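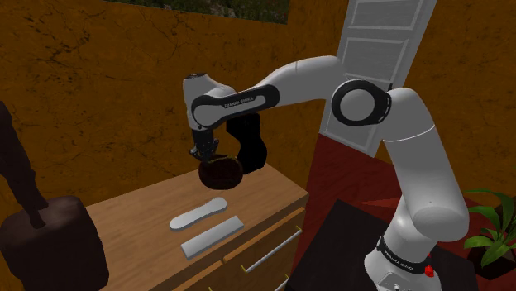
When a Robot Arm Comes to Work

Stevico is a company in the town of Drolau that lends out dishes. If a school is having a big dinner, or two people are getting married, they can rent bowls, plates, cups and serving spoons from Stevico. A truck brings everything clean. After the party, the truck takes everything back dirty.

All those dishes have to be washed, dried, checked, sorted and put away. For a long time people did every part of that by hand. Now robot arms do one part of it. This page is about which part, how the arms learned it, and what the people at Stevico do now.

What does automation mean?

Automation means setting up a machine so that it does a job by itself, or mostly by itself. A toaster is a small bit of automation. You push the lever down, and the toaster decides when to stop. You don't have to stand there with a fork and a fire.

A dishwasher is automation too. Stevico has had big dishwashing machines for years. The people who work there don't think of them as robots. They think of them as dishwashers.

A robot is a machine that can sense something about the world, make a choice, and then move. A robot arm does this with one long arm that stays attached to its base. The base doesn't walk or roll. The work has to be close enough for the arm to reach.

The parts of an arm

A robot arm has some of the same parts you do. It has a shoulder near the base, an elbow in the middle, and a wrist near the end. Each place where it bends or turns is called a joint. Inside a joint is a motor, and the motor does what your muscles do.

You can find these parts on the arm at the top of the page. Its body is white, with a big round black cover at the elbow. Follow the arm to the left from there and you get to the wrist. Hanging under the wrist is the gripper, pointing down at the rim of a dark brown bowl.

The gripper is the robot's hand. Most grippers are much simpler than a human hand. Many have only two fingers, and the fingers can do only two things, open and close. Try picking up a bowl with just your thumb and one finger. You can probably do it by pinching the rim. Now try it with a flat ruler lying on the table. That's harder, and you may have to slide it to the edge first. Different shapes need different plans, even for the same hand.

What the arms do at Stevico

Clean dishes come out of the washer on a moving belt. They are mixed up. There might be a soup bowl, then a cake plate, then a spoon lying at an angle. Somebody used to stand at the end of the belt, pick up each piece, and set it in the right crate. Then the next piece came, and the next.

On a busy shift in June, which is wedding season, the belt carried 617 bowls, and that was only the bowls. The people at the belt bent and reached all day. Their shoulders got sore. They took turns, with 30 minutes on the belt and then a change to another job, but it was still the part of the building where people least liked to be.

Picking things off the belt is now the arms' job. A camera over the belt takes pictures. A computer looks at the pictures and works out what each thing is and which way it is turned. Then the arm reaches down, closes its fingers, lifts, and moves the dish to a crate.

The arms don't do the rest. They don't load the washer, drive the truck, talk to customers or decide if a chipped plate is too chipped to use.

Practicing in a pretend room

A new arm does not know what a bowl is. It has to learn, and learning takes a lot of tries. If a real arm did all its practice with real dishes, there would be broken pieces all over the floor.

So a lot of the practice happens inside a computer. The program Stevico uses is called Erance. It draws a pretend room with a pretend arm in it, something like a video game. This kind of pretend place is called a simulation. In a simulation, the arm can drop a bowl and nothing breaks. Then the computer puts the bowl back and the arm tries again.

The picture at the top was made by a computer too. The room has a wooden cabinet with a bowl on top, an orange-brown wall, a dark red floor and a plant with long green leaves. It looks more like part of a house than a place with a washing belt. Practice rooms can look like almost anything.

There is a good reason to change the room a lot. Suppose an arm only ever practiced with a brown bowl in front of an orange wall. It might learn the wrong lesson. It might get used to the wall color and be confused when the wall is blue. When the colors, the lighting and the objects keep changing, the computer has to pay attention to the bowl itself. The arms at Stevico practiced in some 200 different rooms before they were tried on the belt.

Practice in a simulation is still only practice. Real bowls can be slippery. Real spoons stick together when there is a bit of water between them. When the first real arm was switched on at the Drolau building, it was good at plates and bad at spoons. It had to be kept at slow speed for weeks while the spoons were sorted out. A person stood by the belt and picked up what the arm missed.

What changed for the people

Many people worry about this part, and it is a fair thing to worry about. If a machine does a job, what happens to the person who used to do it?

The answer is different in different places. In some workplaces, fewer people are needed after the machines come, and some workers have to look for other jobs. In other workplaces, the same people stay and do different things. Often it is a mix.

At Stevico, 10 people used to take turns at the belt. Most of them still work there. Some moved to the checking tables, where they look over glasses and plates under a bright lamp. Some now pack the crates for each order. A few learned to look after the arms. When people left for other reasons, Stevico did not always hire someone new in their place, so the washing side of the building is a little smaller than it was.

Looking after an arm is a job that didn't exist there before. The person who does it is called a cell operator. The "cell" is the space around the arm, with a fence and a gate. When the gate opens, the arm stops. The operator cleans the gripper fingers, clears jams, and checks the computer screen. If the camera sees something it doesn't know, a yellow lamp comes on and the operator goes to look. Once it was a tennis ball. Another time it was somebody's birthday candle holder, still with a bit of frosting on it.

To learn this work, the operators took evening classes at the Sandoval training center across the river. The classes ran from January to March. Stevico paid for them and counted the class time as work time. The workers had asked for that before the arms were bought.

Some things got better. Fewer people have sore shoulders. Some things got worse, or at least different. The belt used to be a place where people could chat while they worked. An operator often works alone, and one arm makes a steady whirring sound that some people find tiring. The operators asked for the break table to be moved closer to the cell so they could sit with the others, and it was moved.

What people are still better at

Think about a cup with a thin crack. You might not see it, but if you tap the cup it makes a dull sound. A worker who has handled cups for years can hear that right away. The arms at Stevico don't listen to cups at all.

People are also good at things that happen only once. A customer calls and says that the hall has no elevator, so could the crates be packed lighter? A person can understand that and change the plan. An arm keeps packing the same way until someone changes its instructions.

The arms are better at doing the same motion again and again without getting tired. They don't need lunch. They do need repairs, and when an arm is stopped for repair, people go back to the belt and pick by hand. The old gloves are still kept on a hook beside it.

Words to know

Automation: setting up a machine to do a job by itself, or mostly by itself.

Joint: a place where an arm bends or turns.

Gripper: the part at the end of a robot arm that holds things.

Simulation: a pretend place inside a computer where a robot can practice.

Cell: the fenced space where a robot arm works.

Try it at home

Ask a grown-up which dishes are safe to use. Plastic ones are best. Mix up some spoons, bowls and cups on a table. Put on a pair of thick mittens and sort them using only your thumb and one finger. Ask someone to move the things around and try again with one eye closed.

Write down which things were hard to pick up. Then write the instructions for picking up one spoon, one small step at a time, and give them to a friend. Your friend has to do exactly what the paper says and nothing else. If the spoon stays on the table, look for the step you left out.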